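# Über uns

Guten Tag und willkommen bei Skernon. Wir sind eine kleine Gärtnerei mit Gartenschule am Rand von Kustidton. Wir ziehen hohe Stauden, Sonnenblumen und alte Sorten von Mais, und wir geben Kurse für Menschen, die mit einem Garten anfangen oder nach vielen Jahren wieder anfangen möchten.

Mein Name ist Tarcísio Araújo. Ich habe die Gärtnerei gegründet und schreibe auch diese Seite selbst. Deutsch ist meine dritte Sprache, deshalb bitte ich um Geduld, wenn ein Satz etwas steif klingt. Die lateinischen Pflanzennamen kontrolliere ich immer zweimal.

## Wie es begonnen hat

Meine Großmutter hatte hinter dem Haus ein Feld mit Mais und Bohnen. Als Kind musste ich jeden Abend gießen, und ich habe es nicht gern gemacht. Erst viel später, in einer Wohnung mit einem sehr schmalen Balkon, habe ich in einem Eimer eine Sonnenblume gesät. Sie wurde höher als das Geländer vom Nachbarn über mir, und er hat sich bei mir beschwert. Im folgenden Jahr hat er mich um Samen gebeten.

Aus dem Balkon wurde ein gepachtetes Stück Land, 203 Quadratmeter, mit schwerem Lehm und sehr viel Quecke. Im ersten Juni stand dort das Wasser zwischen den Reihen, und fast alle Jungpflanzen sind verfault. Seitdem pflanzen wir auf flachen Dämmen. Das ist mehr Arbeit im Frühling, aber der Boden erwärmt sich dort schneller.

## Was wir anbauen

Im Moment führen wir fast 100 Sorten. Die meisten davon sind Stauden, die über Mannshöhe wachsen: Sonnenhut, Wasserdost, Kerzenknöterich, Riesenschleierkraut. Dazu kommen die einjährigen Pflanzen, die wir jedes Jahr aus eigenem Samen ziehen.

Zwei Sorten sind uns besonders wichtig:

- **Kerar** ist eine Sonnenblume mit dunklem Stiel und vielen kleinen Blüten. Sie braucht eine Stütze, wenn der Platz windig ist.
- **Trindade** ist ein später Zuckermais. Wir säen ihn in Töpfe vor und setzen ihn im Block aus, nie in einer einzelnen Reihe, damit die Bestäubung gelingt.

Wir verwenden keinen Torf. Unsere Erde mischen wir aus Kompost, Rindenhumus und etwas Sand, und das Rezept geben wir gern weiter. Wer im Herbst kommt, kann auch einen Sack davon mitnehmen, solange der Vorrat reicht.

## Die Gartenschule

Unsere Kurse haben höchstens sieben Teilnehmer. Wir haben früher größere Gruppen versucht, aber am Pflanztisch wurde es zu eng und die Leute hinten haben wenig gesehen. Der Grundkurs dauert sechs Abende und behandelt Boden, Aussaat, Pikieren, Gießen, Schnitt und Samenernte. Ein Garten zu Hause ist keine Bedingung, ein Fensterbrett genügt für die Übungen.

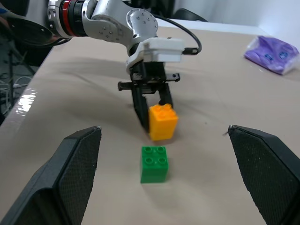

Für Schulklassen bieten wir Vormittage nach Absprache an. Die Kinder säen Bohnen oder Sonnenblumen, nehmen ihren Topf mit und messen die Pflanze jede Woche. Einige Klassen schicken uns ihre Messblätter, und wir hängen sie im Gewächshaus auf. Bitte melden Sie eine Klasse früh an, im Frühling sind die Termine schnell vergeben.

## Besuch und Kontakt

Der Verkauf ist von Frühling bis Herbst am Nachmittag geöffnet. Im Winter sind wir nur nach Vereinbarung da, wir reinigen dann Samen und reparieren die Frühbeete. Der letzte offene Nachmittag in dieser Saison ist So., 26. Oktober. Es gibt Kürbissuppe, und man kann geteilte Stauden zu einem kleineren Preis bekommen.

Der Weg vom Parkplatz ist nicht befestigt. Nach Regen empfehlen wir feste Schuhe. Hunde sind an der Leine willkommen, bitte nur nicht zwischen den Aussaatbeeten.

Fragen zu einer Pflanze beantworten wir gern schriftlich. Schreiben Sie bitte dazu, wie viel Sonne der Platz bekommt und wie der Boden ist. In der Pflanzzeit kann eine Antwort ein paar Tage dauern.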